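The last mile of the grocery business is a shelf

Convenience stores live on small purchases made quickly. A bottle of cola, a box of cookies, something cold for the drive home. At the Trovis store in Clornstead, which opens at six and closes at midnight, most customers are out the door before the kettle in the staff room has boiled. The range is modest by supermarket standards, at 2,147 lines, and nearly all of it is familiar.

Keeping that range in order takes more work than the average shopper would guess. Drinks are the heaviest part of it. They sell in bursts, usually after school and again in the early evening, and they leave gaps that make a shelf look neglected even when there's plenty of stock out the back.

Trovis lays out its soft drinks by colour as much as by brand. Green bottles are kept next to green bottles, cola next to cola. The company changed to this arrangement in May, after years of grouping drinks by supplier. Staff at Clornstead say it is easier to refill, as a missing bottle stands out from the end of the aisle. Customers took a few weeks to get used to it. Some regulars still walk to where their drink was last year and then come back.

Cookies share the same run of shelving. It's an old habit of the trade to put something sweet and dry beside something sweet and wet, and the sales figures have always supported it. Boxed cookies also behave well on a shelf. They stack, they stand on end, and they don't roll. The trouble comes when a customer takes one from the bottom of a pile or puts one back sideways, and by the end of the afternoon a tidy row has become a loose heap.

Then there is the basket. Trovis has kept to the plain plastic kind with a wire handle, long after some of its competitors went over to wheeled ones. The wheeled baskets hold more, but they need wider aisles and they trip people up near the registers. The hand basket costs less, nests in a neat column by the door and can be hosed down in the loading dock.

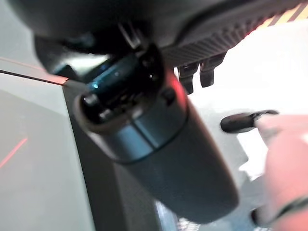
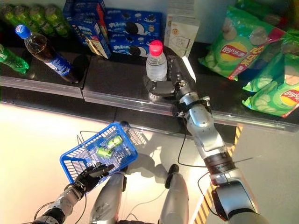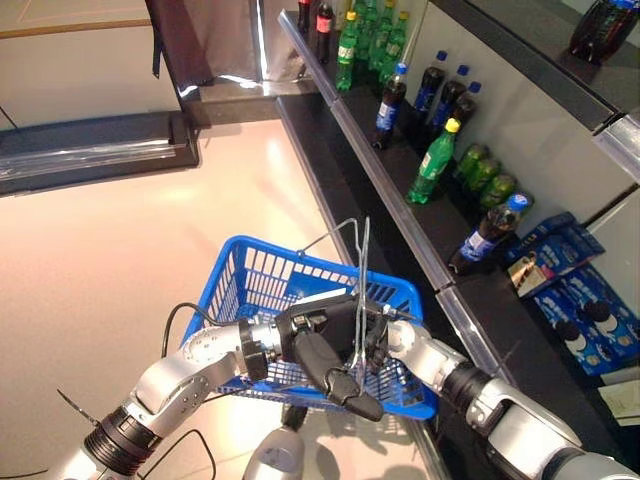

The size of a basket matters to a shop this small. Trovis tried a deeper model a few years ago, supplied by Trummer, and found that people filled it with drinks until it was too heavy to carry comfortably. Several handles bent. The shallower basket that replaced it does the sensible thing and fills up sooner. Most customers at Clornstead buy fewer than seven items, and those who want more tend to pick up a second basket or make a second trip.

Handles remain the weak point. A wire handle that has been sat on or jammed under a shelf will not fold flat, and one bad handle is enough to make the stack by the door lean. The store checks its baskets once a month and sets the bent ones aside. They go on to a second life holding cleaning cloths, light bulbs and the odd lost umbrella.

The shelving came from Nosora when the store was refitted. It was chosen for its dark finish, which shows dust but makes bright packaging look brighter. Each bay was specified for 90 kilograms, a figure that sounds generous until it's filled with large bottles. The price strips along the front edges were a separate decision. Paper tickets used to fall out whenever someone brushed past with a bag, and replacing them was a nightly chore.

Lighting was the other big expense. The old tubes left the lower shelves in shadow, and drinks down there sold poorly no matter what they were. With the new lights the bottom shelf has caught up a little, although eye level still wins. Any shopper in a hurry reaches for what is in front of them.

Refilling now happens twice a day, mid-morning and again before the evening rush. The method is the one every stock clerk learns in the first week: pull the old bottles forward, put the new ones behind, turn the labels to the front. With boxes, the oldest date goes on top. The evening refill takes longer, as there are more strays to return. A bottle of water left among the cookies is the most common of them, followed by chocolate abandoned at the register.

The refit cost the store 670 square feet of storage, given over to the sales floor. Deliveries have become smaller and more frequent to make up for it, and the back room holds little more than a day's worth of drinks at a time. In summer that will be tight. The store has asked for an extra delivery on long weekends and is waiting to hear back.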